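December 23, 2018

Worked on the Joo planner all day. Moved the kitchen sim to the new build and ran 162 episodes.
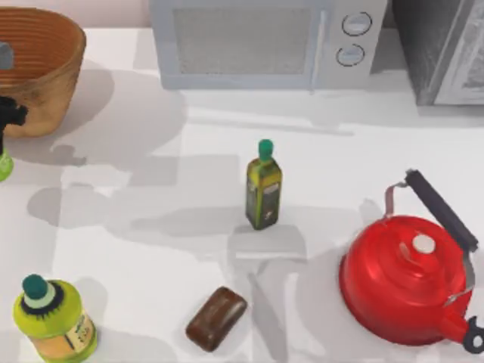

Top view, gripper at left by the basket.

The segmenter still mixes up the olive oil and the yellow-green bottle. I added label weights and restarted.

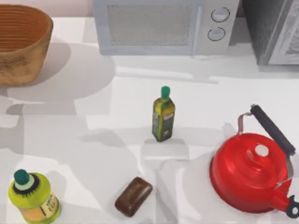 Radwa Benmoussa thinks the shadows are confusing it. She wants them off for one run so we can compare.

Fixed the wrist transform too. It had a sign error in the config.
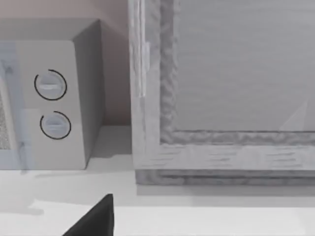 Seed 2149 still crashes the collision checker. Left it for tomorrow.

Last job was close-range pose on the can.

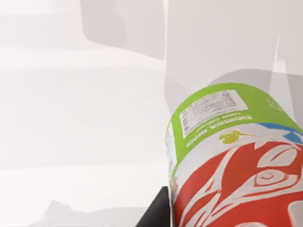 Can at an angle, fingertip beside it.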